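Relearning the cornet at my age

So I bought a cornet. I know! I played in the school band until I was fifteen and then dropped it the second I got a part-time job, and I've hardly thought about it since, apart from a twinge whenever a brass band comes on the radio at Christmas.

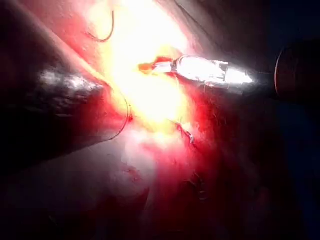 Anyway, it was Sioned's fault. Sioned Kemeys and I sat next to each other in the cornet row all those years ago, and she never stopped playing. She's in the Lerkwood town band now (third cornet, very happy there, no wish to move up) and she kept dropping hints that they were short of people. Then in April she sent me a listing for a used one, $970 with the case and two mouthpieces, and I drove out that same evening to get it before I could talk myself out of it.

First surprise: my fingers remembered everything. I picked it up in the kitchen and out came a B flat scale, up and down, no thinking required. Second surprise: my lips remembered nothing at all. After 9 minutes my mouth was jelly and all I could get was air and a sort of duck noise. The dog left the room and went to lie in the bathtub.

I'd been planning to just muddle through, but Sioned put me on to her old teacher, Mared Jenkins, and I'm so glad she did. Mared had me put the tune book away and play long, quiet notes for two weeks. Just long notes! Breathe in, play a G, hold it, rest as long as you played, do it again. I moaned about it the whole time and then one morning the G sounded like a real cornet, kind of warm and round, and I stood there grinning at the fridge.

She also told me to quit practicing in one big lump. I do three short goes a day now, one before work, one when I get home, and a very soft one after supper with the mute in so the neighbors will keep talking to me. High notes are still a mess. Anything above the staff and I squeeze, and my shoulders go up around my ears. Mared pokes me in the shoulder with a pencil when I do it.

I went to my first band rehearsal last week, sat at the far end next to Sioned, and played maybe half of what was on the page. We did a march I half knew and a hymn tune I knew really well, and in the hymn tune I didn't get lost once. I'm going back next week, and I need to buy more valve oil before then.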